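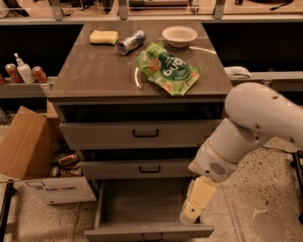 【急募】引っ越し後の片付け・清掃スタッフ(Parstead 便)

人が足りてません。来月頭から入れる方、とりあえず連絡ください。

退去したあとの部屋、入居前の部屋、あと長く空いてた事務所なんかの片付けと掃除です。残っている小物の分別、家具の拭き上げ、床、水まわり。エアコン分解は別の班がやるのでこの募集には入りません。窓は内側だけ。

会社名は Sotex(ソテックス)、この募集は Parstead という賃貸片付けの便の分です。事務所は Šimkus ビル2階、駅の北口を出て川のほうへ。1階が自転車屋なのでわかると思います。看板小さいです。

■仕事の流れ
朝8時に事務所集合、車に乗り合わせで現場へ。直行もOK(場所による)。
午前は分別と運び出し。昼休憩60分。午後が掃除、最後に鍵を返して終わり。だいたい16時半には事務所に戻ります。遅くなる日は前日に言います。
一日1件か2件。3件の日は年に何回かしかないです。
運び出しは二人一組。冷蔵庫とかピアノとか大物は専門の業者が先に出してるので、持っても引き出しの箪笥くらいまで。

■募集人数
平日班 4名
土日班 2名
スポット(月に数回だけ) 若干名

平日班は週3日から。火曜は件数が多いので火曜入れる人かなり助かります。

■給与
時給は面接のときにお話しします(経験・運転の有無で変わるため)。
以下は全員共通。
・現場手当 一日1000円
・運転する人は別に手当あり。額は面接で
・交通費は実費、一日上限あり
・研修期間も時給は同じです。研修は最初の20時間
・締めは月末、払いは翌月15日。銀行振込

作業着の上だけ貸します。ズボンは動きやすいもの自分で。安全靴は最初に買ってもらって(指定品3570円)、三ヶ月続いたら全額返します。自分のがある人はそれでいいです。

■こういう人
・細かいゴミの分別が苦にならない人。市の区分が面倒なので、缶と燃やすのと埋め立てと、慣れるまでは表を見ながらで大丈夫
・階段の上り下りができる
・挨拶ができる。近所の人に声かけられること多いです
・日本語は作業の指示がわかるくらいでOK。読み書きは手伝います。今いるスタッフは出身もばらばらで、英語とラトビア語も少し通じます

普通免許はあれば歓迎、なくても可。年齢は18歳以上、上は特に決めてません。一番上の人で61歳、元気に入ってます。
洗剤で手が荒れやすい人は先に言ってください。手袋の種類かえます。ゴム手袋がだめな人用もあります。床用は Gumotton という洗剤を使っていて、においが苦手な人がたまにいるので、面接の時に一回嗅いでもらいます。

■やらないこと、先に書いときます
・害虫駆除
・高所(脚立の二段目より上は社員がやる)
・遺品の仕分け。これは別の担当がいます
・個人宅に一人で入ること。かならず二人以上

■残置物について
よく聞かれるので。部屋に残ってる物は全部、所有者の確認が済むまで捨てません。空き缶とかスポンジみたいな明らかなゴミでも、最初の写真を撮ってから袋に入れます。持ち帰りは禁止です。ボールペン一本でもだめ。前にこれで揉めたのでここだけは厳しいです。
現金、通帳、鍵、写真、手紙が出てきたら手を止めてリーダーを呼ぶこと。引き出しは必ず全部抜いて奥まで見る。裏に落ちてることがあります。

■勤務時間
平日班 8:00〜16:30
土日班 9:00〜15:00
スポット 現場ごと
残業は月に数時間くらい。3月は多めになります、すみません。その分4月後半は休み取りやすいです。

■現場の人たち
班長は Kjell Skjelbred(シェル)。声が大きいですが怒ってるわけではないです。
土日の班長は Dzintra Kuusk。配車と給与のことは Laimutė Avotiņš まで。
面接は Triin Žukauskas と、都合がつけば班長も同席します。

■応募のしかた
電話かメール。メールの件名は「Parstead 応募」でお願いします。
書いてほしいこと:
名前、連絡先、入れる曜日、いつから入れるか、免許の有無
履歴書は面接の日でいいです。写真なし可、手書きでもパソコンでも。
電話は平日10時から17時、昼は出られないことが多いのでその時は留守電に名前と番号を。折り返します。折り返しが翌日になっても無い場合は届いてないかもなので、お手数ですがもう一度かけて下さい。

面接は30分くらい、事務所で。服装自由。そのあと希望者は半日だけ現場を見てもらえます(この半日も時給出ます)。合わないなと思ったらそこで断ってもらって全然かまいません。
結果は合否どちらでも一週間以内に連絡しまs。

■追記
・駐車場は2台分しかないので車通勤は要相談。自転車は1階の裏に停められます
・ロッカーあり、鍵は自分で用意
・冬は現場に暖房がないです。上着必須。12月の朝はかなり冷えます
・昼は車の中か近くの店で。お弁当の人が多い
・友達同士の応募OK、ただ同じ班になるとは限りません
・前に応募してくれて定員でお断りした方、また応募してもらって大丈夫です。履歴書は出し直しなしで

土日班はあと1名決まりそうなので、希望の方は早めに。平日班はまだ全然空いてます。
法人・大家さんからの片付けの依頼は別窓口、Gwion Lewis までお願いします。この募集の電話だと取り次ぎに時間がかかります。

Sotex 採用担当 Triin Žukauskas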